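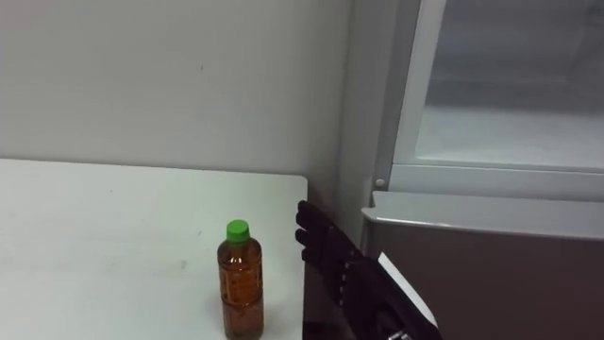 Does training on head-camera video of people improve a robot's success at putting a bottle in the fridge?
A bit, on the bottles and fridges it already knows, and the evidence that it helps anywhere else is thin.

That's my summary of the Stindari write-up after two readings, and I'd like somebody to talk me out of it. Thread for discussion of the method, please, not the company.

marrowfat
Posted Friday, 08:14

To be fair to them, the set-up is clear enough. They record people doing kitchen jobs with a camera on the head, match those recordings to robot arm movements, train one policy on the lot and then test it on a short list of tasks. The headline task is table to fridge. The claim is that adding the human video does as much good as adding a great deal more teleoperated robot data, for a fraction of the bother.

What I can't find is a test where the table is a different height. Or where the fridge is on the other side. If you train on people who all turn right to reach the shelf and test on a robot that turns right to reach the shelf, I'm not sure what you've learned about human video.

tinlid
Posted Friday, 08:41

They did 130 trials. That's more than most. I've read papers in this area that hang everything on a couple of dozen and a nice video.

marrowfat
Posted Friday, 08:52

130 across all tasks and all versions of the policy. Once you split it up, the comparison everybody is quoting rests on a small pile of trials per side. A few dropped bottles either way and the gap closes.

Yvette Penner
Posted Friday, 09:30

I run trials like these for a living (different lab, no connection to Stindari) and I'd defend the number. Each trial needs somebody to reset the objects, check the arm has gone back to its start pose and write down what happened. You get through fewer in a day than you'd think, and the days when a finger tendon goes you get through none.

Where I agree with marrowfat is the scoring. They count it as a success if the bottle is "in the compartment" at the end. Upright? On its side? Leaning on the door rim? I've looked through the appendix and it doesn't say. On our rig the difference between "in" and "standing up in" is most of the difficulty.

oddsocket
Posted Friday, 09:47

This. An upright bottle full of liquid isn't a hard thing to grasp. It's tall, it's got a waist, the cap is a bright colour and it's standing on a plain white table with nothing round it. The placing is the interesting half, and that's the half with the vague rule.

tinlid
Posted Friday, 10:05

Grasping a ridged plastic bottle with a hand with proper fingers is harder than you're making out, oddsocket. A two-jaw gripper just shuts on it. With fingers you've got to get them round the thing without knocking it over, and the thumb has to come in at the right moment. The human video should help most exactly there, because people are showing you how fingers go round bottles.

oddsocket
Posted Friday, 10:11

Should, yes. Does it? They don't report grasp and place separately, so we can't tell.

halfpint_dev
Posted Friday, 11:20

Table 2 has a grasp column.

oddsocket
Posted Friday, 11:26

Table 2 is the cup task. I checked before posting.

halfpint_dev
Posted Friday, 11:33

So it is. Sorry.

quillandbolt
Posted Friday, 12:02

I'll take the other side for a while. People have been asking for years whether you can use cheap human footage to make up for expensive robot footage. Here's a group that tried it, with a baseline, on real hardware, and published the failures as well. The Cestent lot put out something similar last April with 3 trials per object and no baseline at all and this forum loved it.

I'd sooner have a modest result I can argue with than a clip of a robot making an omelette.

marrowfat
Posted Friday, 12:18

I didn't love the Cestent one, for the record. My post is still in that thread.

And my trouble here is with the baseline. The robot-only policy was trained for fewer steps. It's in a footnote. They say it had "converged", and show no curve. If you give one runner longer shoes and a longer warm-up I don't want to hear it was the shoes.

quillandbolt
Posted Friday, 12:25

Fair, I'd missed the footnote. That is a bit naughty.

Yvette Penner
Posted Friday, 12:58

It may be innocent. The robot-only set is smaller, so fewer steps could mean the same number of passes through the data. It ought to be stated though, and it would take them an afternoon to run it the other way and report both.

Something else I'd ask for: what counts as the start? In ours, the arm begins with the hand held beside the corner of the table, fingers loosely curled. Move that start pose by a hand's width and the success rate falls off badly for every policy we've tried, including the ones trained on people. I'd love to see whether theirs survives it. If human video teaches the robot anything general about reaching, a shifted start is where you'd see it.

bergeron_fan
Posted Friday, 13:40

The Bergeron benchmark does shifted starts, doesn't it?

Yvette Penner
Posted Friday, 13:52

It does, in simulation. Nobody I know has had much luck carrying those scores over to a real arm, but it would be better than nothing.

tinlid
Posted Friday, 14:15

Can I ask a stupid one. Why is everyone so sure the camera view matters? If the person's camera is on the head and the robot's camera is on the head, you've matched them. Job done?

oddsocket
Posted Friday, 14:29

Not stupid. People look at what they're doing. When I put milk away I look at the milk, then the shelf, then I'm already thinking about toast. A robot's head mostly stays where it was pointed unless somebody has trained it to move, and then its own forearm gets in the way of the table. So same place, quite different pictures. They mention cropping the human clips to deal with this and give it one sentence.

tinlid
Posted Friday, 14:36

Thanks, that helps.

quillandbolt
Posted Friday, 15:10

So what would change your mind, marrowfat? You opened by asking to be talked out of it and you've batted off everything so far.

marrowfat
Posted Friday, 15:34

Reasonable question. I'd want the same number of training steps on both sides, or a curve. A written rule for success that mentions which way up the bottle is. And one test in a room that isn't in the training set, even if the score is dreadful. Around 60 trials on that last one would do me. If the mixed policy still wins by a decent margin I'll come back and say so.

I'm not claiming it doesn't work. I think it probably works a little. The abstract says a lot.

quillandbolt
Posted Friday, 15:41

Noted and bookmarked.

halfpint_dev
Posted Friday, 16:20

Almont have said they'll try to repeat it once the data is up. Their fridge has the shelf at a different height, I think, so you might get part of your test for free.

Yvette Penner
Posted Friday, 16:47

Only if they don't collect fresh robot data in their own kitchen first, and I'd bet they will. You nearly always have to. Worth asking them to run it cold before they do any of that. I'll email tonight and post the reply here if I get one.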